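로봇 학습 특강 5주차 강의노트
손목 카메라만으로 배우는 조작 정책: 상대 좌표 행동과 확산 정책
강의: Iwona Bielecka
배포일: 2024년 10월 7일

0. 들어가기 전에

지난주에 행동 복제(behavior cloning)의 누적 오차를 다루다가 시간이 모자라서 끝을 못 맺었습니다. 오늘은 그 이야기를 이어받아서, 제가 이 수업에서 가장 좋아하는 주제로 바로 들어갑니다. 카메라를 손목에 하나만 달고도 조작을 배울 수 있는가 하는 문제입니다. 답부터 말하면 꽤 잘 배웁니다! 다만 관측과 행동을 어떻게 정의하느냐에 따라 결과가 놀랄 만큼 달라지고, 오늘 노트의 대부분은 그 정의에 관한 이야기입니다.

읽어 올 것: 4주차 노트 3절(공변량 이동), 그리고 회전 표현에 관한 부록. 쿼터니언이 가물가물한 분은 부록을 먼저 보고 오세요.

1. 누적 오차 복습

전문가 정책을 π*, 학습한 정책을 π라고 씁시다. 전문가의 상태 분포 위에서 π가 매 스텝 ε의 확률로 틀린다고 하면, 길이 T인 에피소드에서 기대 비용의 차이는 최악의 경우 T의 제곱에 비례해서 커집니다. 한 번 벗어나면 데이터에 없는 상태로 들어가고, 거기서는 정책이 무엇을 할지 보장이 없으니까요.

여기서 T가 무엇을 세는지 다시 생각해 봅시다. 제어 주기마다 한 번씩 결정한다면 T는 제어 스텝의 수입니다. 그런데 정책이 한 번에 여러 스텝의 행동을 묶어서 내놓으면 결정 횟수가 줄어듭니다. 행동 묶음(action chunk)의 길이를 k라고 할 때 결정 횟수는 T/k가 됩니다. 물론 공짜는 아닙니다. k가 길면 그동안은 새 관측을 보지 않고 움직이므로 반응이 늦어집니다. 컵이 미끄러졌는데 정책은 아직 예전 계획을 실행하고 있는 상황을 떠올리면 됩니다.

또 하나, 위의 한계식은 최악의 경우입니다. 실제 조작 작업에는 스스로 오차를 흡수하는 구간이 있습니다. 손가락이 컵 양쪽에서 닫히면 컵이 가운데로 밀려 들어오면서 작은 위치 오차가 사라지기도 합니다. 접촉이 오차를 줄이기도 하고 키우기도 한다는 점, 기말 과제에서 꼭 쓰게 됩니다.

2. 관측: 손목에서 본 세계

고정 카메라를 쓰면 작업 공간 전체가 늘 보입니다. 대신 카메라 위치가 조금만 바뀌어도 정책이 무너지고, 팔이 물체를 가리는 순간이 생깁니다. 손목 카메라는 성격이 반대입니다. 손과 함께 움직이므로 손과 물체의 상대 관계가 영상에 직접 나타나고, 로봇 베이스가 방 어디에 있는지는 훨씬 덜 중요해집니다.

우리 수업의 기본 과제 Luvard는 플라스틱 컵을 다룹니다. 지시로 색을 하나 주면 그 색의 컵에 접근해서 잡고 들어 올리는 것까지가 한 에피소드입니다. 쉬워 보이지만 색 구분, 가림, 거리 추정이 다 들어 있어서 첫 과제로 정말 좋습니다. 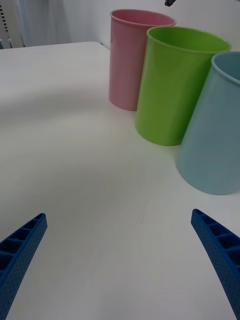 손목 시점에서 거리를 어떻게 아느냐는 질문이 매년 나옵니다. 단안 영상 한 장에서 절대 거리는 정해지지 않습니다. 초점 거리 f, 실제 폭 W, 거리 Z일 때 영상에서의 폭은 w = fW/Z이므로 W를 모르면 Z도 모릅니다. 그런데 정책은 같은 종류의 컵을 데이터에서 수없이 보았으니 W에 대한 사전 지식을 암묵적으로 갖게 됩니다. 여기에 손가락이 늘 시야에 들어온다는 점이 더해집니다. 손가락의 크기와 카메라까지의 거리는 고정되어 있어서, 자를 하나 들고 다니는 것과 비슷합니다. 저는 이 부분이 참 아름답다고 생각합니다.

가림도 생각해 봅시다. 컵이 비스듬히 늘어서 있으면 뒤쪽 컵의 윤곽 일부가 앞쪽 컵에 가려집니다. 분홍 컵을 잡으라는 지시를 받았을 때 보이는 부분의 중심으로 곧장 가면, 실제 컵의 축에서 벗어난 지점을 향하게 됩니다. 잘 학습된 정책은 테두리의 곡률처럼 남아 있는 단서를 이용할 수 있습니다. 또 시야 가장자리에 걸린 컵은 일부만 보이므로, 접근하면서 시점을 돌려 정보를 더 모으는 동작이 시연에 들어 있어야 합니다. 시연을 녹화할 때 이 점을 신경 써 주세요.

관측 벡터는 다음과 같이 씁니다.
o_t = (I_{t-1}, I_t, p_{t-1→t}, g_t)
I는 손목 영상, p는 직전 자세에서 현재 자세로의 상대 변환, g는 그리퍼 개폐 폭입니다. 영상 두 장을 쓰는 까닭은 속도 정보 때문입니다. 세 장 이상은 Luvard에서 이득이 거의 없었고, 오히려 정책이 과거 움직임을 그대로 베끼는 경향이 생겼습니다(모방 학습의 모방 문제라고 부릅시다).

3. 행동: 무엇을 기준으로 움직일 것인가

세 가지 선택지를 비교합니다.

절대 자세. 베이스 좌표계에서 목표 자세 T_b를 출력합니다. 오차가 쌓이지는 않지만 베이스를 옮기거나 탁자 높이가 바뀌면 데이터를 다시 모아야 합니다.

증분 자세. 매 스텝의 변화량을 출력합니다. 베이스에 의존하지 않는다는 장점이 있지만, 한 묶음 안에서 변화량을 계속 곱해 나가므로 뒤로 갈수록 오차가 커집니다.

상대 궤적. 묶음 안의 모든 목표를, 묶음을 시작한 시점의 손 자세를 기준으로 씁니다.
A_i = (T_t)^{-1} T_{t+i}, i = 1, ..., k
각 A_i가 같은 기준에서 독립적으로 정의되므로 곱셈이 연쇄되지 않고, 베이스 좌표도 필요 없습니다. 손목 관측과 기준 좌표계가 일치하니 학습도 편해집니다. 우리는 이 방식을 씁니다.

회전은 3×3 행렬의 앞 두 열을 출력한 다음 그람-슈미트로 직교화합니다. 오일러 각은 불연속점이 있고, 쿼터니언은 q와 -q가 같은 회전이라 회귀 목표로 쓰기에 까다롭습니다.

4. 왜 확산 정책인가

컵 앞에 다른 컵이 있으면 사람은 어떤 때는 왼쪽으로, 어떤 때는 오른쪽으로 돌아갑니다. 둘 다 옳습니다. 그런데 평균 제곱 오차로 회귀하면 정책은 두 경로의 평균을 배웁니다. 가운데로 직진해서 앞 컵을 들이받는 것이죠! 다봉 분포를 표현할 수 있는 모델이 필요합니다.

확산 정책은 행동 묶음 A에 잡음을 섞고, 관측 o를 조건으로 그 잡음을 예측하도록 학습합니다.
L = E‖ε − ε_θ(√ᾱ_n A + √(1−ᾱ_n) ε, n, o)‖²
실행할 때는 순수한 잡음에서 시작해 단계적으로 잡음을 걷어 냅니다. 시작 잡음이 다르면 왼쪽 경로가 나올 수도, 오른쪽 경로가 나올 수도 있고, 각각은 일관된 궤적이 됩니다. 칠판에 그렸던 두 갈래 그림을 기억해 두세요.

학습 때는 잡음 단계를 100개 두고, 실행 때는 DDIM으로 단계를 건너뜁니다. 그래도 추론 시간은 남습니다. 관측 시점과 실행 시점의 차이를 δ라고 하면, 묶음의 앞부분에서 δ에 해당하는 행동은 이미 시기를 놓친 것입니다. 반드시 버리고 그다음부터 실행하세요. 작년 수강생들의 버그 가운데 가장 흔했던 것이 이것이고, 증상은 팔이 접근 도중 주기적으로 움찔거리는 것입니다.

5. 결과

Luvard 시연 326개로 학습하고, 초기 배치를 바꿔 가며 행동 표현마다 20회가 아니라 100회씩 평가했습니다. 횟수가 적으면 표현 사이의 차이가 우연인지 알 수가 없습니다. 실습 서버의 결과 폴더에 표현별 기록이 모두 있으니 직접 열어 보세요. 요점만 적습니다.

상대 궤적이 가장 안정적이었고, 베이스를 옮긴 조건에서도 순위가 유지되었습니다.
절대 자세는 원래 위치에서는 잘했지만 베이스를 옮기자 크게 나빠졌습니다.
증분 자세는 접근까지는 무난했고 마지막 정렬에서 자주 어긋났습니다.

상대 궤적의 실패는 모두 19건인데, 저는 성공 사례보다 이쪽이 훨씬 재미있습니다. 가장 많은 유형은 목표 컵이 다른 컵에 가려진 배치에서 앞 컵을 건드린 경우입니다. 그다음은 컵이 시야 밖으로 완전히 나간 뒤 되찾지 못한 경우로, 관측 이력이 두 장뿐이라는 설계의 한계가 그대로 드러납니다. 기억을 어떻게 넣을지는 7주차에 다룹니다.

6. 실습과 과제

실습 코드는 Clillau 저장소의 week5 폴더에 있습니다. 조교 시간에 질문이 많았던 것을 모아 둡니다.

영상과 자세의 시간 정렬을 먼저 확인할 것. 정렬이 어긋난 데이터로 학습한 정책은 손실은 예쁘게 내려가는데 실행하면 엉뚱하게 움직입니다.
색상 증강은 약하게. 지시가 색으로 주어지는 과제라서 색조를 세게 흔들면 정답이 바뀝니다.
무작위 자르기는 모든 입력 영상에 같은 위치로 적용할 것.

과제 1. 증분 자세에서 스텝마다 독립인 평행이동 오차의 분산이 σ²일 때, k번째 목표의 오차 분산을 구하고 상대 궤적과 비교하시오. 회전은 무시해도 됩니다.

과제 2. 제공된 체크포인트에 같은 관측을 주고 시작 잡음만 바꿔 행동 묶음 1000개를 생성한 뒤, 평면에 겹쳐 그리시오. 봉우리가 몇 개인지, 가림이 없는 배치에서는 어떻게 달라지는지 적으시오.

과제 3. 묶음 길이 k를 바꿔 가며 성공률을 측정하고, 1절의 T/k 논의와 맞는 구간과 맞지 않는 구간을 찾으시오. 맞지 않는 구간의 설명에 점수가 많이 걸려 있습니다.

제출은 다음 수업 전까지이고, 그림에는 축 이름과 단위를 꼭 넣어 주세요. 다음 주에는 시연 데이터의 품질을 어떻게 잴 것인지 이야기합니다.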